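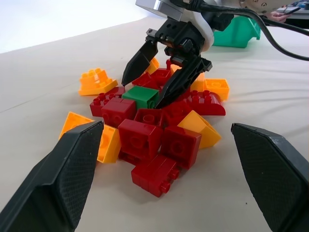

Barbieri wrote in after the last page to say that the arm was the easy part to budget for, and that everything bolted to it, plugged into it or lying on the table under it was what ate the money. Quite right! So this page goes through the whole list, in the order I'd do it now, for a small two-arm sorting bench.

## 1. Write down the job first

Before you open a single catalogue, write one paragraph on what the arms have to pick up. Ours said: toy bricks, mixed shapes, out of a heap on a table. That paragraph saved us a lot (we nearly ordered suction cups, and studs and suction cups do not get on).

Put in:

- the smallest and largest thing to be gripped
- whether the pieces lie apart or in a heap
- how far the arm must reach, bin included
- how long a session lasts

## 2. Price the gripper with the arm

Ask for one quote covering both. Plenty of arms are sold bare, and the adaptor plate, the cable and the software licence turn up later as separate lines. For bricks, two fingers with narrow tips are lovely – they get down between pieces in a heap where a wide pad would just shove everything along.

Get spare fingertips in the same order. We bought 3 sets and I'd do the same again.

## 3. Draw up the sheet

One row per item, four columns: item, price, delivery time, who fits it. This is the small-parts end of ours for the Pusska bench:

| Item | Cost |
|---|---|
| Wrist cameras, mounts and leads | £472 |
| Cable clips and sleeves | £18 |
| Table cloth, plain white | £20 |

Don't laugh at the cloth. A plain, pale background made our camera set-up far quicker, and it's the cheapest row on the sheet after the clips. Buy two if you can, so one can be in the wash.

Cables need a proper think too. Measure with the arm at full stretch, then add slack for the wrist turning. Too short and it tugs, too long and it hangs across whatever the camera is trying to look at.

## 4. Borrow before you buy

Usmont lent us a gripper for a fortnight before we ordered, and Gavine did the same with a camera mount. Do ask! Take your own bricks (or screws, or bottle tops) along and try the worst pieces first: slopes, arches, anything lying on its side.

## 5. Leave room at the bottom

Keep one row blank for whatever you've forgotten. Ours was filled by bins in a colour the camera could tell apart from the bricks. We ordered in October and the blank row was gone within the month.

*Page last changed 12/8/20. Prices are what we paid, VAT included.*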